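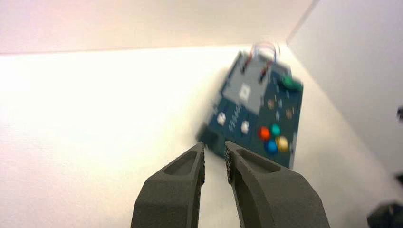 Gripper closes on the game board but loses it when lifting. Student project, need advice

Posted by likero_club on August 31, 2019

Hello to all. I am in a student robotics club and we prepare a small project for the open day in November. The task is simple to say: the arm must take a small blue controller board (the kind with colored buttons, used for teaching) from a white table and put it in a tray. The camera is on the wrist, and the fingers are 3D-printed, with a textured pad on the inner side.

Our program is called Lagman. It finds the board by color, turns the wrist to the same angle as the board, goes down, closes, and lifts. We made 100 attempts with the board put in different positions, and 76 were good. In the other 24 the fingers close, the arm goes up, and the board slides out or turns around one corner and falls. Most of the bad attempts are when the board lies at an angle and the fingers come to the lower left corner, where there is a dark block which stands out from the board.

I have also a second problem, maybe the same one. When the arm moves, the picture of the board is blurred very strongly, but the fingers stay sharp. The angle that Lagman calculates jumps between one picture and the next.

What we tried already:
- more closing force (the board bends a little and I do not like it)
- slower lifting, which helped only a little
- new pads with a finer pattern, no difference that I can see

We are not allowed to change the arm, but we can print new fingers and change the code. Should we take the board from another place? Or is it first a problem of the camera? Thank you in advance for any help.

sirkus_bench

Your two problems are one problem, I think. The camera moves together with the fingers, so for the camera the fingers do not move and they are sharp. The table and the board do move, and so they smear. If you calculate the angle from a smeared picture, the angle is wrong, and then the fingers close on a corner when you wanted an edge.

Do it in this order:

1. Move to a point above the board and stop completely.
2. Wait. We use 364 milliseconds on our arm, which we found by trying. Yours will be different.
3. Take several pictures and compare the angle. If they do not agree, wait again.
4. Calculate the grasp only from these pictures. Do not correct the angle during the way down.

Also look at your exposure time. A white table gives you a lot of light, so you can make the exposure much shorter before the picture becomes too dark. Set it by hand and switch off the automatic mode. With automatic exposure the white table also makes everything else darker, and then your color search becomes less stable.

About the place of the grasp: do not use the corner block. It sticks out, so one finger touches it before the other finger touches anything, and the board begins to rotate. Take the two long edges near the middle, if your fingers open wide enough. If they do not, take one edge with one finger below, but for this the board must stand a little above the table. Be careful also with the jumper wires at the top. A finger that pulls a wire will turn the board in the same way.

Please do not add more force. A board that bends can get cracked solder joints, and you will look for that fault for a long time.

akska2

just put rubber on the fingers. we did it with bicycle tube and it works on everything

likero_club

Thank you both. I made the stop and the shorter exposure yesterday evening, and the angle is now steady. I moved the grasp point to the long edges too, this was a small change in the code. Our fingers open just enough. I will make again 100 attempts, with the same positions as before, and write the result under this post.

To akska2: did you glue the rubber, or only stretch it over the finger? Our fingers have a hollow place near the end and I am afraid that the rubber will sink in there.

akska2

stretched, no glue. ours were solid so i dont know about the hollow part. maybe fill it first

Related posts
Wrist camera calibration changes after every restart
Which filament for gripper fingers?
Lagman: color search finds the tray and not the board
Sirkus arm, the wrist joint makes noise at low speed
How to hold thin boards without touching the buttons
Akska tray dimensions for student projects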